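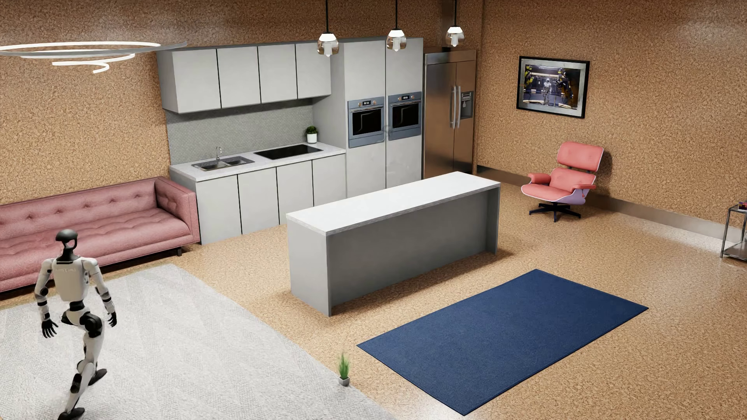

May 2018

Spent most of Saturday on the Inholm apartment, which is the only test home Dolutetti lets us use for chores. The simulator passed every door and drawer back in the winter, so this week was all floor work. I set the walker to go over the gray rug toward the kitchen, with the potted grass at the rug's edge as the thing it must not kick. It has done 812 runs on that route. I would trust it to carry a towel. I would not trust it with a glass.

Wiping the counter is still poor. Drirkis wants it in the June demo and I told them no.

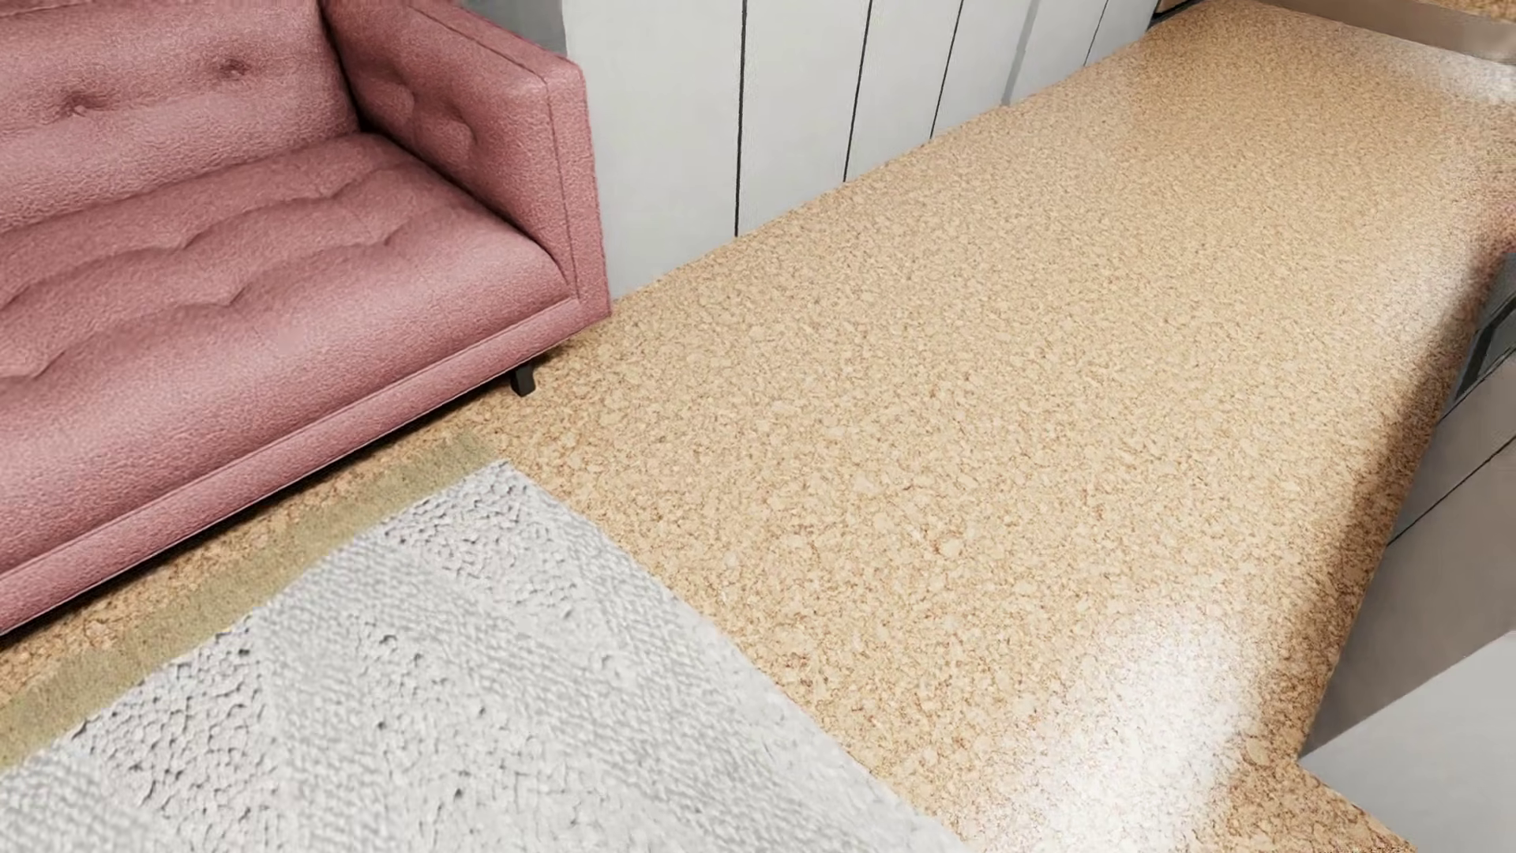
Vacuuming is further along, but soft furniture is hard. The planner treats cushions as flat and presses too much. I changed the contact limit from 6 to 5 and left it running overnight.

My own kitchen floor has not been mopped in two weeks. Do that tomorrow, then read the Khúc logs.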